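Fold on the Bed

For most of my adult life I folded laundry on top of the dryer, or standing at the kitchen counter, or not at all. The clean clothes went into a basket and the basket went to the bedroom, and over the next several days we dressed out of it until it was empty and could be used for dirty clothes again. I think a lot of households run this way. I would like to make a case for folding on the bed, on the sheet, with the blankets pulled down, and for starting with the jeans.

The argument against the bed is usually about hygiene or about order. People say clean clothes should not go where someone has been sleeping. My answer is that you have also been sleeping there in clean clothes, and that if the sheet is too dirty for a folded shirt, it is too dirty for you. Wash the sheet. The order argument is a better one. A bed covered in laundry at ten at night is a problem, and everyone who folds on a bed has at some point moved the whole pile to a chair and gone to sleep. I have done it more often than I would like to admit. But the same deadline is the reason the bed works. A dining table full of laundry can stay full for a week if you are willing to eat on the couch. A bed has to be cleared by the end of the day.

The other thing a bed has is area. Our top sheet, a queen, gives me room to lay out a week of clothes for three people in separate piles and still have a working space in front of me. The dryer top gives me room for one shirt with the sleeves hanging off. When the space is small, the folds come out bad, and when the folds come out bad, the drawer doesn't close and you blame the drawer.

I bought a folding board once. It was a Kistness, made of hinged plastic panels, and the box promised 200 shirts an hour, which is a number that could only matter to a person who owned 200 shirts. It did make nice rectangles. It also had to be stored somewhere, and where I stored it was behind the bedroom door, and it fell over each time the door was opened all the way. It did nothing for pants. I gave it to my sister, who gave it back, and it went to the thrift store on Barredo Street. I don't hold it against the board. I think it was solving a problem for shops, where every shirt has to look like the one beside it. In a house the shirt only needs to fit the drawer and come out without a crease down the front.

After that I had a system from a magazine, where everything is folded into small upright packets and filed in the drawer like index cards. I kept it up from January into June. T-shirts take to it well. Socks do not need it. Denim fights it the whole way, because heavy cloth folded five times becomes a brick, and the brick leans on its neighbors until the whole row has gone sideways. I still file the T-shirts. The jeans went back to lying flat on a shelf, folded in half and then in thirds, and they have been fine there.

Which brings me to the reason for starting with denim. Most people start with the easy things. They pull out the washcloths and the underwear and feel that they are making progress, and the bottom of the basket turns into a knot of jeans, a fitted sheet and somebody's sweatshirt turned inside out. By then they are tired. If you start with the heavy pieces, you take most of the bulk out of the basket in the first few minutes. The jeans also make a flat, stable base for a pile. Nothing is gained by putting them on top of a stack of camisoles.

There is a practical side to this too. Denim comes out of the dryer with its creases already forming, and if it sits under the rest of the load it keeps them. I don't iron jeans and I don't know anyone who does. What I do is shake them once, hard, from the waistband, lay them down, match the side seams, and run my hand down each leg toward the hem. The flat of the hand does most of what an iron would. Then one leg goes over the other, the point at the seat gets tucked in so the edge is straight, and the whole thing is folded up from the hem. If the cloth gathers into ridges along one side while you are moving it, put it down and smooth it again before the next fold. Every fold after a crooked one is also crooked.

I have strong feelings about the surface. A smooth polyester bedspread is the worst, because everything slides, and you chase a pair of pants across the bed while you fold them. A quilt is better but the stitching gets in the way of the hand. Plain cotton sheeting is best. It grips a little. Ours is a light one with a small leaf print, and the print turns out to be useful, as a dark sock or a stray button shows up on it at once and I can line up a hem against a row of leaves if I feel like being fussy. I used to think patterned sheets were for guest rooms. Now I would not go back to navy blue, on which I once lost a black sock for most of a winter.

I know there are people who think none of this is worth an essay. A neighbor of mine takes her family's laundry to the Heler, the wash-and-fold place by the post office, and it comes back in paper, squared off and stacked by size. She pays for it by the pound and says it is the best money she spends. I believe her. If I worked her hours I would do the same, and I don't think there is any virtue in doing it yourself when you can't stand it. What I object to is the idea that you either pay for it or suffer through it. Folding is a mild, repetitive job that takes me twenty minutes when it is set up properly, and it has been made unpleasant mainly by being done in bad places, at bad heights, out of deep baskets.

Height deserves a word. Our bed is low, and folding on it while standing is hard on the back. I kneel on the rug, or I sit on the edge with the basket at my feet. A friend with a high bed folds standing up and says she never thinks about it. If your bed is in between, try both before you decide the bed is the wrong place. I spent a good while bent over at the waist, wondering why I hated laundry, when a cushion for the knees would have settled it.

The last objection I hear is about children. The bed is soft, the piles are warm, and anyone under seven will want to get in. My son has flattened more finished stacks than I could count. I gave up defending them and gave him the washcloths, which he folds into something like a triangle and delivers to the bathroom one at a time. This is slower than doing it myself. It also keeps him off the jeans. By now he is good at pairing socks, better than his father, and he has opinions about which drawer things belong in.

I will say one thing for the old way, the dressing-out-of-the-basket way. It is honest about how much clothing a person wears. In those years I learned that I reached for the same two pairs of jeans and the same handful of shirts, and that the rest of the closet was there for show. When I finally began folding everything and putting it away, the unused clothes were the ones taking up the shelf, and I had to take out two bags' worth before the folded things would fit. Anyone who is starting now should do that part first. Good folding won't rescue an overfull shelf, and a Lesenar cabinet with deeper drawers, which I also priced, would only have let me put it off.

So pull the blankets down, empty the whole basket at the foot of the bed, and find the jeans. Do it in the afternoon if you can, while there is still daylight in the room and you are not yet tired enough to want the pillow. Put each pile away as soon as it is done instead of waiting to carry them all together.
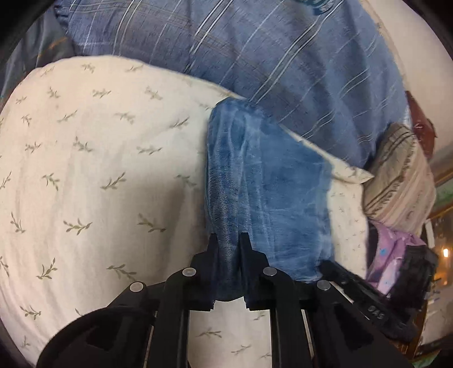 The fitted sheet I leave for last, and I still roll it up in a ball and push it to the back of the closet, where the door holds it in.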